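4.2 Setting up the Fitis reading plan on the Skarkent display

Revision of 4/7/22. Replaces the sheet delivered with the first units.

The Skarkent display shows the Bible reading of the day and, if you wish, the psalm and the hymn numbers. The texts are on the Fitis card, which is ordered from Mateck separately. Before you start, the display must be mounted and connected as explained in section 3.

1. Switch off the display with the key at the back. Wait until the green light is out.
2. Push the Fitis card into the slot with the label to the top. It stops with a small click.
3. Switch on the display. The first loading of the card needs roughly 14 minutes.
4. When the word PLAN appears, press OK and choose the length of the plan. The short plan has 70 readings and goes through the four Gospels only. The long plan has 311 readings and takes also the Prophets and the Letters.
5. Enter the date of the first reading. Past dates are not accepted.
6. Press OK two times to save.

CAUTION: Do not remove the card while the green light is blinking. The plan can be lost and must be entered again from step 4.

Note: The long plan has no readings in August. In this month the display shows the psalm only. If your congregation reads through the summer, set SUMMER to YES in menu 4 before you save the plan.

Choosing the psalm numbering

Some Bibles count the psalms after the Greek text, others after the Hebrew. For most psalms the difference is one number. Please look in the Bible which is used at your lectern, and set the same numbering in the display.

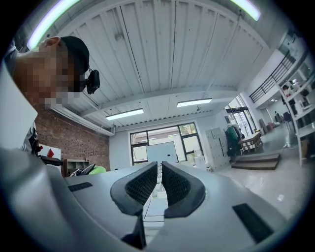
7. Open menu 4 and go down to PSALMS.
8. Choose HEBREW or GREEK and press OK.
9. Call up the Shepherd psalm for control. It must appear as 23 with the Hebrew numbering and as 22 with the Greek.

Note: Hymn numbers are not changed by this setting. They are entered by hand with the Fuchs keypad, see section 4.3.

If the display shows NO PLAN after step 6, the date was not saved. Repeat steps 5 and 6.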